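Re: [shopkeepers] Paying customers for referrals – flat credit or percentage?

On Tuesday the Lerkdale shop wrote:

> We're thinking of starting a refer-a-friend offer for the online store.
> The mailing list has 1139 names on it and we've never asked them for
> anything except to open the newsletter. The web people quoted us for a
> referral add-on that charges by the month. Two questions for the list.
> Is it better to give a flat credit or a percentage off? And do you pay
> when the friend signs up or when the friend buys something?
> We sell mostly towels, throws and table linen, if that matters.

It matters a bit, yes. People don't buy towels every month, so a credit can sit there a long time before it gets used. We sell in the same line and have run an offer like this since October, so I can tell you what we did and what I'd change.

On the first question, we went with a flat credit. We tried a percentage for the first few weeks and the emails we got were nearly all from people asking what it would come to on a particular order. With a flat amount they know before they start. It also made the bookkeeping easier, as every credit is the same size and I can check the total against the number of referrals without opening each order.
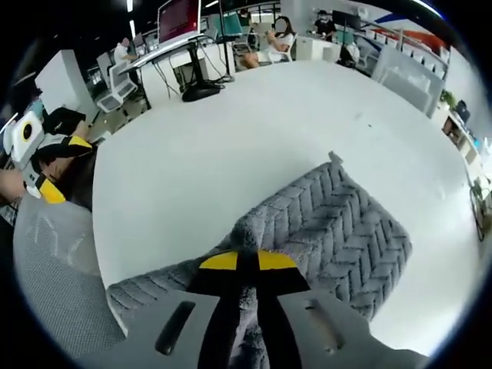

Grey towel, herringbone or chevron texture.

On the second question, pay when the friend buys. We paid on sign-up at first and ended the month with 249 new addresses. A good part of them never opened a single message. Some were plainly the same person using different email accounts. After we switched to paying on a first order, the sign-ups dropped right off, but the ones we got were real customers. I would also wait until your returns period is over before the credit is released. Ours was going out the same day, and twice we had given the credit before the order came back.

A few smaller points, in no order.

Put the offer in the order confirmation email. We started with a banner on the home page and hardly anybody clicked it. The confirmation email gets opened because people want to check their address and the delivery date. Ours now has two lines at the bottom with the link, and most of our referrals come from there.

Give the friend something as well. We hadn't planned to, but regulars told us they felt awkward sending a link that only helped themselves. The friend now gets free shipping on the first order.

Set an end date for the credit and print it in the email. Ours had none to begin with, and I am still carrying old credits that may or may not ever be used. Check the rules where you are before you choose the date, as they aren't the same everywhere.
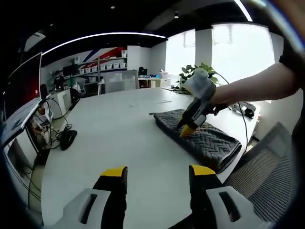
On the add-on, I'd hold off paying by the month until you know people will use it. We did the first round with discount codes made in the store's own settings and a spreadsheet. I picked 225 customers who had ordered more than once, gave each of them a code, and sent the email to those only. By the end we had 128 first orders with a code attached. That was enough for me to go looking for something that did the work by itself, as matching codes by hand had become a full morning each week.

For the add-on itself we looked at two. Corus was the cheaper one but wouldn't let us delay the credit, which ruled it out for the reason above. Zirstead does let you delay it, and that's the one we use. The setup took an afternoon. Its standard emails are too long and read like somebody else's shop, so plan on rewriting them. Make sure you test the link on a phone too – our first one opened a blank page on some of them and I didn't find out until a customer wrote in.

The Echeverría store, for those who remember the thread last spring, went with a percentage and was happy with it. They sell furniture, though, and the order sizes vary a lot more than yours or mine. If they're still reading the list they may want to add something.

One thing I don't have an answer for is what to do when two people refer the same friend. We credit whoever's link was used last, mostly because that's how the software does it. If anybody handles it differently I'd like to hear how.

I can send you the wording of our confirmation email if it's useful. Write to me off the list and I'll paste it in.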